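Jekine Soft Goods Set

Recordings made with a hand-held gripper in the Vendau shared workshop and in members' homes. Version 2, Jul 18, 2021.

The set holds 90 sessions and nearly 4,000 clips. Subjects are bedding, cushions and folded clothes. Each session folder has the video, a text log and the calibration file for that day. Finger pads were swapped between sessions – the log says which pair was on.

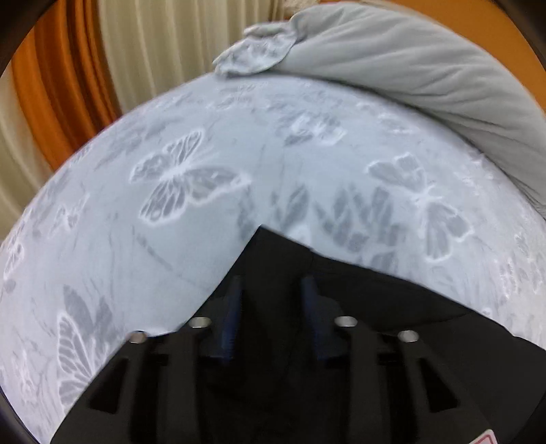
Labels were written by hand, one line per clip, using the word list in labels.txt. Fabric is tagged as plain or printed. A clip with both, like the butterfly print with the plain gray roll along its top edge, gets both tags, and the tag for whatever the pads are closest to goes first. Curtains in the background are not tagged.

Known problems: 3 sessions have no log. Clips from the Imari folder run dark toward the corners and have not been corrected.

The mount files are in the Chidiac folder – print them solid, and check the screws before each session.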